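Search this site Search Menu

We use cookies to keep this site working and to count visits. Accept all Manage settings

Esum publishes revised guidance on draught reduction in older homes

MUDLOW, April. Esum, the building performance consultancy, has published the results of a survey of air leakage in older houses, together with revised guidance for owners and landlords. The survey covered 157 solid-walled and early cavity-walled homes in Mudlow and the neighbouring district of Tukitham. All were tested in the heating season by the fan pressurisation method, with a fan mounted in the main external doorway.

Each house was tested twice. The first test was made with the building as found. The second was made after a fixed set of low-cost measures had been fitted: brush strips to external doors, compression seals to opening windows, sealant at the junction of floor and skirting, and a removable closure in any flue not in use. No change was made to wall or roof insulation between the tests, and permanent ventilators were left as they were.

Across the sample, the measures cut the measured leakage rate by an average of 17 per cent. The range was wide. Houses with suspended timber ground floors showed the largest change, most of it from the skirting joint. Houses with solid floors and replacement windows showed the smallest, and in 3 of them the difference fell within the error of the test.

Open flues made up a larger share of the total than Esum had assumed in its previous guidance. In homes with at least one unused chimney, some 40 per cent of the improvement was recorded when the flue closure was fitted and before any other work was done. The effect was strongest in rooms on the windward side of the building.

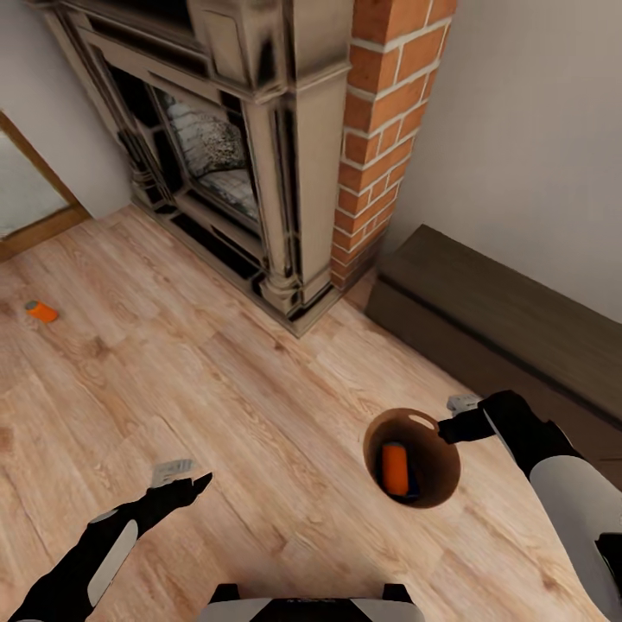
The revised guidance therefore places flues first in the order of work. It recommends that an unused flue be swept and inspected before it is closed, that the closure be removable by hand, and that a small flow of air be kept through the stack to limit damp in the masonry. Where a flue has been capped at the pot, a vent is needed at both top and bottom. A flue serving any working appliance must not be closed or restricted.

Floors come second. The guidance advises a flexible sealant at the skirting, as rigid fillers were found to crack where boards move with the seasons. Gaps between boards may be filled with strips or cord. Air bricks below a suspended floor must stay clear, and the guidance gives a method for checking them from outside.

Windows and doors follow. Seals should be chosen to suit the measured gap, and a table of gap widths and seal types is included. Letter plates, loft hatches and pipe entries are dealt with in a separate section.

Esum also sets out the point at which sealing should stop. Kitchens and bathrooms need working extract ventilation before other work begins, and background ventilators in habitable rooms should be kept open. Homes with gas, oil or solid fuel appliances should be checked by a qualified engineer once the work is complete.

Test data were processed using Sial, the company's in-house software for pressure and flow readings. The full results, with the house types and test conditions for each property, are set out in an annex to the guidance.

The guidance replaces the previous edition and is free to download from the Esum website. Printed copies can be ordered from the Mudlow office. A shorter version for tenants will follow.

Notes to editors

Leakage figures are stated at a pressure difference of 50 pascals. Percentages refer to the change between the first and second test in the same house.

Esum advises on the testing and repair of existing buildings. It does not sell or install draught-proofing products.

Sign up to our newsletter Enter your email address Subscribe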